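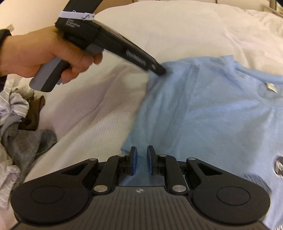
Chapter 6
Emergency Rules and the Power to Make Them

Chapter contents
Who may declare an emergency
What a declaration changes
Time limits and renewals
State orders and local orders
Review by the courts
Case study: the Prundolden water order

Key terms
Delegation, emergency declaration, enabling statute, ordinary rulemaking, preemption, renewal, sunset date

Introduction

In early July the town of Prundolden lost pressure in its main water line. The pipe had been scheduled for replacement and the work had been put off. Water kept coming out of the taps in most houses, but with the pressure down, the health officer could not be sure that ground water was staying out of the pipes. The health officer, Colleen Cormier, signed a boil-water order that evening. It told residents to boil water before drinking it, told restaurants to stop serving fountain drinks and ice, and told the public pool to close.

Most people followed the order without asking where it came from. One person who did ask was Ghislain Robichaud, who owned a diner on the main road. He had thrown out his ice and sent two cooks home. He wanted to know how one official, who had never run for office, could close part of his business with a single sheet of paper. He put the question to the town manager, then to his state representative, and then to a judge.

His question is the subject of this chapter. Chapter 5 described how rules are made when there is time: an agency writes a draft, publishes it, takes comments from the public, answers them, and puts out a final version. The process is slow on purpose. It gives the people affected by a rule a chance to object before the rule binds them. An emergency rule skips most of those steps. It takes effect first and is argued over later.

Every state allows this in some form. The details differ from state to state, and students should check the law of their own state before applying anything in this chapter to a real situation. The basic parts are similar enough to be studied together.

Where the power comes from

A health officer has no power of her own. Neither does a mayor or a governor, apart from what the state constitution gives the office. When Cormier signed the order in Prundolden, she was using authority that the state legislature had handed to local health officers by statute. A law of this kind is called an enabling statute, and the handing over of authority is called delegation.

Delegation is common in ordinary government. Legislatures do not set the temperature at which a restaurant must keep its chicken. They pass a law saying that food sold to the public must be safe and let an agency work out the temperature. Emergency delegation is broader. The statute may say only that the officer can take "reasonable measures" to protect the public while the danger lasts. Words like these leave a lot of room, and most of the disputes in this chapter come from that room.

A typical enabling statute answers four questions. Who may act? What must the official find before acting? What kinds of orders are allowed? When does the authority end? When you read a statute for the exercises, look for these answers first and mark where each one appears. If one of them is missing, make a note of that too. Silence in a statute is often where a lawsuit begins.

Declarations and orders

Students often mix up two documents. The declaration is a statement that an emergency exists. The order is an instruction to do something or to stop doing something. In some states an official may not issue an order until a declaration has been made. In others, including the state used in our case study, a health officer may issue certain short orders without one.

A declaration may have effects of its own. It can open a reserve fund, let a town buy supplies without taking bids, or allow workers from a neighboring county to cross the line and help. A town may want a declaration for the money and have no plan to order anyone to do anything. The reverse happens as well. Cormier did not ask for a declaration in Prundolden, and the town had to pay for its bottled water out of the regular budget. The town council complained about this at length afterward.

Time limits

Emergency power is meant to be temporary, and the usual way to keep it temporary is a sunset date. The order ends on that date unless someone acts to extend it. The important point for this chapter is who that someone is.

Under one approach, the official who issued the order may renew it. This is quick, and it leaves the decision with the person who knows the most about the danger. Critics say it lets an official keep the power going by signing the same page again and again. Under a second approach, only an elected body may renew. The city council or the legislature has to meet and vote. Critics of this approach point out that elected bodies may be out of session, may be short of members, or may not want their names on an unpopular order even when it is needed.

Many states use a mix. The first renewal belongs to the official and later ones belong to the elected body. Section 6.3 compares the two approaches and includes a short debate between Liette Gill, a former county attorney, and Yaa Aryee, who served as a state senator during two long emergencies. They disagree about nearly everything except the need for a fixed date.

State and local orders

An emergency rarely stays inside one set of borders. When a state order and a local order cover the same subject, the question is which one a person has to follow. If the state has said that its order replaces local ones, the local order gives way. This is preemption, which you met in Chapter 3. If the state has said nothing, a local order may often be stricter than the state's, though it may not be looser.

Businesses with several locations find this hard. The case file for Section 6.4 includes a letter from Hsiu-ying Lai, operations manager at Cirmont, a grocery chain with stores in three counties. One county required stores to cut their hours, one asked them to do so, and one had no rule at all. She asked the state health department which version to print on the signs. The answer took longer to arrive than the order lasted.

Review by the courts

Courts do not usually decide whether an emergency order was wise. They ask whether the official had authority to issue it, whether the required findings were made, and whether the order interfered with a protected right more than the law allows. Judges tend to give officials more room in the first days of an emergency and less as time passes and more facts are known.

Robichaud's case reached a judge after the water order had been lifted. The town argued that there was nothing left to decide. The judge heard the case anyway, on the ground that another short order could be issued and ended before any court had time to look at it. The ruling appears in Section 6.6, with the full text of the order so that you can compare the two.

Before you read

Find the most recent emergency order issued in the place where you live. It may concern flooding, snow, fire, heat, or a disease. Write down who signed it, the statute it names, and the date it ended. Keep your notes. You will use them in Exercise 4 at the end of the chapter.

6.1 Who May Declare an Emergency

The power to declare an emergency is usually spread over more than one level of government. A governor may declare one for the whole state or for named counties. A mayor or county executive may declare one for a smaller area, and the declaration generally has to be filed with the clerk to take full effect.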